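The three-colour shirt problem
Posted April 10, 2008

I own one garment that can't be folded, and naturally it's the one I like. It's a T-shirt in blue, dark grey and a yellowish green that the label called Erari Lime, bought in September on the strength of a discount. Put it down on a table and it stops being a shirt and turns into a flag for somewhere with poor rainfall. 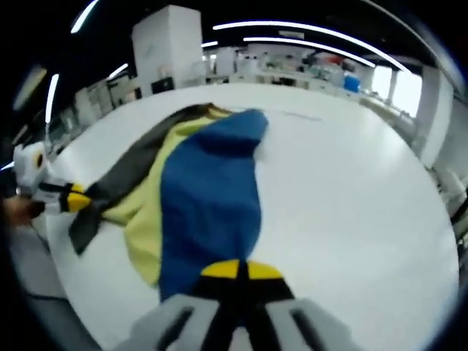 Finding the top
My method, such as it is, starts with getting it flat. Colour ought to help. It doesn't much - you chase the grey, the green goes under, and the blue lies there looking like a towel. I've learnt to leave the blue until last and go after the grey first, as it has a point you can get hold of.
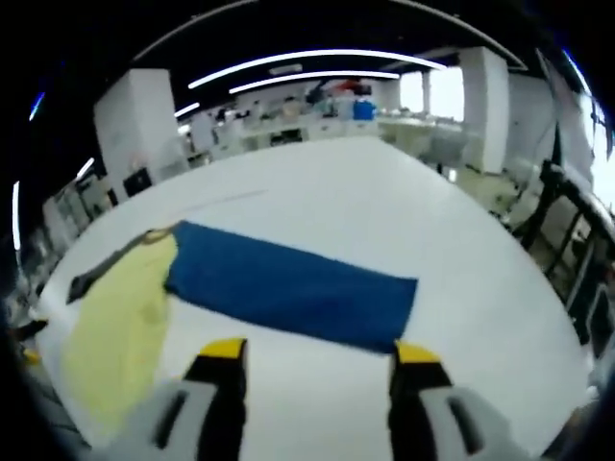 Do you fold it in half first, or sleeves first?
Sleeves first, if you can find them. Halving it early only hides the creases on the inside, where they wait for you.

Zane Mets, who once spent 16 days working in the Norard shop in Janduvano and has never let it drop, insists on body flat, sleeves out, then smooth from the collar down. I resent how well this goes. Once the green part is spread out the rest is nearly civilised. 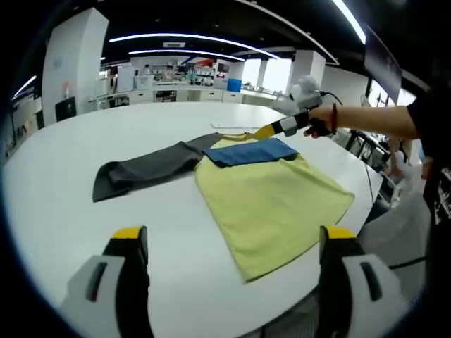 After that it's sleeves in, bottom up, and over once more. Mine comes out as a sort of trapezium. Zane's comes out square, and he pats it, which I could do without. The drawer takes either shape, though it won't shut on more than three.

Socks next time, if I can face them.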